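Flakska: a practice method for drawers, doors and slots

Allport Robotics / Equipment and methods / Flakska

Flakska is our training method for a single arm working at a kitchen counter. It comes as a set of task sheets, a props list, a recording tool and a trained model you can start from. We built it because our own arm could open a drawer on a bare bench nearly every time, and then fell to bits when we put the same drawer behind a toaster. We wanted to know how much of that was the drawer and how much was everything around it. Most of it was everything around it!

The idea is quite simple. Instead of teaching a whole chore from start to finish, you teach short pieces: reach the handle, pull, let go, back away, push shut. Each piece is recorded many times with the counter laid out differently, and each recording ends as soon as that piece is done. The model then learns which piece it is in from the camera views and a joint reading, without being told. We call the point between two pieces a join, and most of the work in Flakska has gone into the joins.

What we recorded

The full set holds 1,836 recordings over 9 tasks. All were made by a person steering the arm by hand controller, and all were made on a fully dressed counter. We kept the bad ones too. A pull that slips off the bar and is tried again is very useful to learn from, as long as it is marked, and the recording tool has a key for that (it's the space bar, and you will wear it out).

The tasks are:
Drawer, bar handle, open and shut
Drawer, take out a soft bag
Drawer, put back a soft bag
Toaster, slice in
Toaster, slice out
Mug, turn over
Mug, stack
Plate, move with fruit on it
Can, stand beside plate

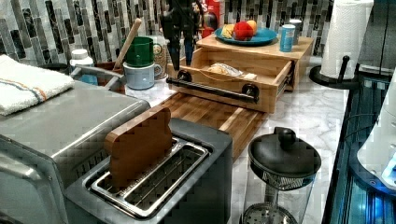 Issue 4, page 12

The bread drawer became our favourite test. The handle is a black metal bar, held at both ends by round brackets, so the fingers have a definite thing to close on but not much room behind it. The bread is in a clear plastic bag, and clear plastic is a misery for depth cameras. We don't use depth at all in the released model for that reason. Two ordinary colour views did better on the bag tasks, and they did no worse on the handle.

For the toaster we use a flat wooden slice with rounded top corners. It keeps its shape, it doesn't shed crumbs, and you can cut a dozen from one offcut. Real bread is fine for a final check, but please do your learning runs with wood and with the toaster unplugged.

How well it does

We tested each task 80 times, moving the loose items between runs. The drawer opening task is the strongest by some way, and it held up when we swapped the plate for a different colour and moved the mugs to the other side. Taking the bag out is the weakest. The arm usually gets hold of it, then lifts too soon and catches the bag on the drawer front. We tried adding more recordings of the lift alone, which helped a bit, and then recordings that began with the bag already snagged, which helped a lot more. That second result pleased us no end — it was a guess made over lunch.

Training takes 4,000 steps from our starting model if you only want to add one task of your own. From nothing it takes far longer, and we wouldn't bother.

What you need

One arm with a two-finger gripper
Two colour cameras, one fixed and one near the wrist
A counter or sturdy table, with things on it
Props from the Flakska list, or your own close matches

The Rinaldi mount fits the wrist camera without drilling. If you already use Jestinora for logging, the recording tool can write straight to it; turn on "split at joins" in the settings or you will get one very long file per session.

Known gaps

Wet surfaces, glass lids and anything behind a closed door are not covered. Left-opening doors are in the next set — recording starts in September. If you try the method on a drawer with a knob in place of a bar, do send us the logs, good or bad.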